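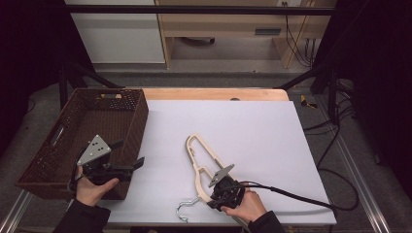

Posted by Estela Leiva in Shop Notes | 2 comments

July is usually our slow month, so I use it to go through supplier prices and decide what stays in the catalog. It took longer than usual this year because nearly every price sheet had changed.

The biggest change is freight. Our shipments from Zúñiga used to come in one delivery each quarter. They have moved to smaller loads, and each load carries its own handling fee. On an order of 3000 units that adds up to more than I make on the cheaper lines. I asked whether we could go back to the old schedule and they said maybe next year.

Flallby has gone the other way. They raised their unit price but dropped the minimum order, so I can bring in 20 of something and see how it sells before I commit. I'd take that deal from anyone. Storage costs me money every week, and I still have boxes from two winters ago that I should have marked down sooner.

Isabelle Tremblay, who buys for a store a few towns over, has offered to split orders with me. We tried it once in the spring. The savings were about what we expected, but the paperwork was a pain and we each ended up with the wrong invoice. We're going to try again with one account and one delivery address.

I've raised prices on the website for the first time in a while. Most items went up a little. Shipping stays the same for now, and anything ordered before Saturday will go out at the old price.

The wholesale list is next. If you have an open quote from me, it still stands.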